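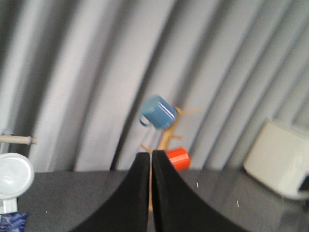 Figure 2. Light wooden mug tree with a central upright post and short pegs.

3.2 Participants and procedure

Adults were recruited through the Cudden panel, and 700 of them completed both sessions. The first session took place in December and dealt with how people judge the length of short pauses in speech. Each person heard 12 recorded sentences, read aloud by a speaker they had never met, and pressed a key when a pause seemed too long. No feedback was given.

Pauses were set in milliseconds, and the longest was 2,000. Listeners who grew up speaking two languages at home were tested in both, with a short break between blocks. The order of the blocks was changed from person to person.
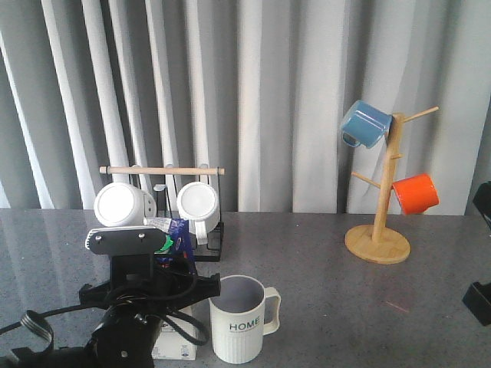

Key presses made before the pause began were dropped from the analysis. We then compared the remaining responses by age group and by home language, using the scoring method described by Hamdan and El Sherbiny. Older listeners accepted longer pauses than younger ones in both blocks. The gap was smaller when the sentence ended in a question. Home language had a weaker effect, and it appeared only in the second block, where tiredness may have played a part.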